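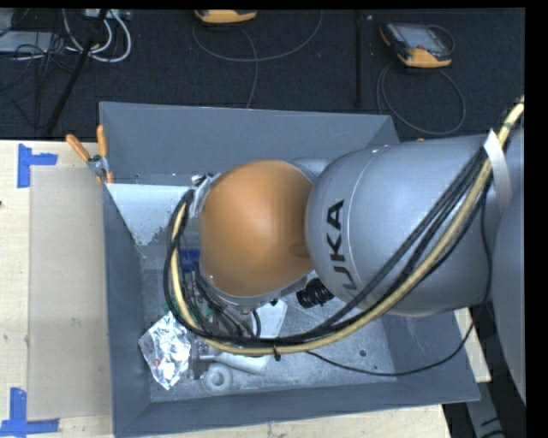 Photo: Drukia

Home News Products Test Center Careers Contact

DRUKIA RELEASES FIRST RESULTS FROM MIXED-BIN GRIPPER COMPARISON

Four grippers, two cameras, one bin of odds and ends. Results open to all customers from March.

Drukia today released the first results from its side-by-side gripper trials, run over the winter at the company's test center. Four end-of-arm tools were put on the same arm and asked to do the same dull job: reach into an open metal bin, take hold of whatever is in there, lift it out, put it down. Then again.

The short version. No single gripper won everything. The Dastel two-finger tool had the best overall score. The Cavalcanti suction head was fastest on flat parts and poor on nearly everything else. Full tables are in the test report, available on request.

Why a mixed bin

Most gripper numbers come from clean parts in neat rows. Customers kept telling us their bins don't look like that. So ours doesn't either. The set has 31 items, picked from what customers send in as problem parts – small metal fittings, rings with a center hole, off-white cylinders, flat pieces with angled edges, crumpled foil. The foil was the most argued-over item in the set. It stayed in.

Bin is grey metal with sloping walls. Sloping walls matter more than we expected. Parts slide into the corners and the tool body hits the wall before the fingers get there, and two of the four grippers lost most of their points right at that spot.

How the trials were run

Each gripper did 197 picks. Same arm every time, a KUKA, same speed limits, same controller settings unless the gripper maker's manual called for something else. Bin was refilled by hand between runs and the items stirred. A pick counted if the item left the bin and was set down in the drop area. A drop on the way counted as a miss. Two items lifted at once also counted as a miss, which some of the suppliers did not love.

Runs were logged with two cameras, one fixed to look down over the bin and one carried on the wrist. Both were from the Pesance line. The overhead unit gave steadier results on the shiny parts. The wrist unit did better in the corners but needed a second look on a lot of picks, and that costs time. A full camera comparison is planned as a seperate report.

What we found

Dastel two-finger: best on fittings, cylinders and rings. Slowest to close. Fingertips showed wear by the last runs, and a spare set is worth having on the shelf.

Cavalcanti suction: very quick on flat pieces. Lost the seal on the foil almost every time, and on the rings for obvious reasons. Anyone with a bin full of flat stock should look hard at this one.

Dastel three-finger: good grip, too wide for the corners. Would likely do much better in a bigger bin.

Drukia soft-finger prototype: our own. Came in third. Gentle on parts, not strong enough on the heavier fittings. It's going back to the design group with a list.

We are publishing our own third place because the report would not be much use otherwise.

Cables and hoses count too

One part of the report was not in the original plan. Hose and cable routing down the arm turned out to make a real difference to scores. A big loop at the wrist lets the tool turn freely but hangs down near the bin wall. A tight one stays clear and then pulls when the wrist rotates. Several runs were stopped and restarted after a line caught on the rim, and those runs are marked in the tables.

The team ended up trying different strap positions for each gripper before scoring began. The report has a two-page section on where the straps and ties went, with notes on slack. Early readers at customer sites have said it's the section they copied first.

Lighting, briefly

No special lighting was used for the main runs. Shiny parts gave both cameras trouble, the foil worst of all, as you would expect. A smaller set of runs under a diffuse light is in the appendix. Scores went up for every gripper but the order did not change.

What the results do not cover

No food parts, nothing oily, nothing fragile. No long-run wear testing. One bin size only. One arm. Customers with a much smaller arm should treat the cycle times with care, the pick scores should hold up better. Speeds were kept low on purpose and a production cell would be run quicker than this.

Open test days

From March, customers can bring there own parts to the test center and have them run on the same setup. Bring enough to fill a bin at least partway. A half-day slot covers two grippers, a full day covers all four. Doors open at 8:30 a.m. and the first run starts at 9. Closed shoes please. Visitors get the raw logs and camera footage for their own parts to take home. Parts and logs are not shared with other customers or with suppliers.

There is no charge for existing Drukia customers. Others can book at the standard day rate, credited against a first order.

Next round

Round two adds a bigger bin and a second controller, with the same item set so scores can be compared. Suppliers who want a gripper included should get in touch before the end of March. We ask for two units of each – one to run, one as backup – plus mounting plate drawings and whatever software is needed to open and close the thing. Late units will be held for round three.

Suppliers see their own scores one week before publication and can comment. Comments are printed in full next to the results. Scores are only changed if we made a mistake, and in round one we made one, on a cycle time for the Cavalcanti head. It was corrected before printing.

About Drukia

Drukia designs and builds picking cells for small and mid-size manufacturers, and tests grippers, cameras and controllers from its own line and from outside suppliers. Its test center is open to customers by appointment.

Press contact

Drukia press office. Report copies, tables and high-resolution photos on request. Please say which format you need, the tables come as spreadsheet or print layout.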